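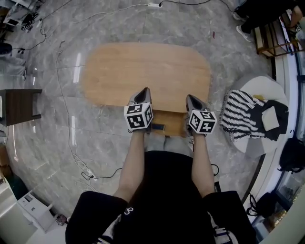

Home Papers Builds Parts About

4. Does the shared-workshop build hold up?

The case for hand-held grippers is usually made on cost. A person does the task with a tool in each hand, the tool's path is recovered from printed markers, and no arm has to be bought until later. Build notes from the Gitex and Trevholm groups both present this as something a careful hobbyist can finish at a kitchen table. We built our pair in a shared workshop and we are less sure.

4.1 What the parts list leaves out

The Trevholm list assumes a printer that is already tuned and a bench that is free when you need it. We had neither. Jaws printed on one machine did not match those from another, and a pair that closes slightly off center will still pick up most things, so the fault is easy to miss. We found ours only after we had recorded with it.

The marker cubes were harder. A cube whose faces are not quite square gives a pose that jumps when the tracker switches from one face to the next. The usual advice is to glue the panels more carefully. We did, and the jumps got smaller, but we can't say they went away. Any paper that reports smooth paths from home-built cubes should say how much of that smoothness was added by a filter.

4.2 The table task

We chose a small side table with a drawer, mostly to see whether two hands could be tracked close to the same piece of furniture. Over the test period we kept 1,824 of roughly 2,000 recordings. That sounds good until one asks what "kept" means: the tracker did not lose either cube for longer than 2 seconds. It says nothing about whether the path was right, or whether a robot could follow it. Two seconds is also a long time when a drawer is being pulled.

We looked at 500 of the kept recordings by hand. Reaches over the top of the table were mostly believable. Work near the drawer was worse - a cube turned away from a camera, or blocked by a forearm, leaves the tracker guessing, and it guesses with confidence.

Figure 2. Hand-held grippers at the side table with the drawer open and a phone inside, seen from one of the grippers.

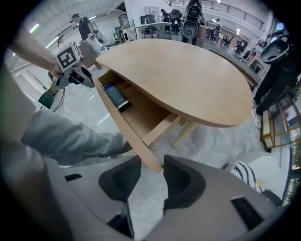

A reader of our April draft objected that this was too harsh: commercial trackers also fail when the markers are hidden, and a workshop build should be judged by what it costs to fix. We accept the first part. On the second, the cost of a fix is exactly what the build notes do not report. Hours spent reprinting jaws and gluing panels again are treated as free, and in a shared shop they also use up somebody else's turn on the printer.

4.3 What we would still claim

The grippers can be built, and they record something. Whether that something is worth training on is a separate question, and our numbers don't settle it. We would want the same task recorded with a second, independent tracker before comparing our paths with the ones in the Valtmont set. Until then we treat the kept count as a measure of the tracker's patience and leave it out of the results table.

Related items
Marker cubes from cardboard and from plastic: a bench comparison
Notes on the Snorradóttir gripper, second build
How many recordings does a drawer need?
Sharing a printer without losing your settings

Contact | Copyright July 2020 | Back to top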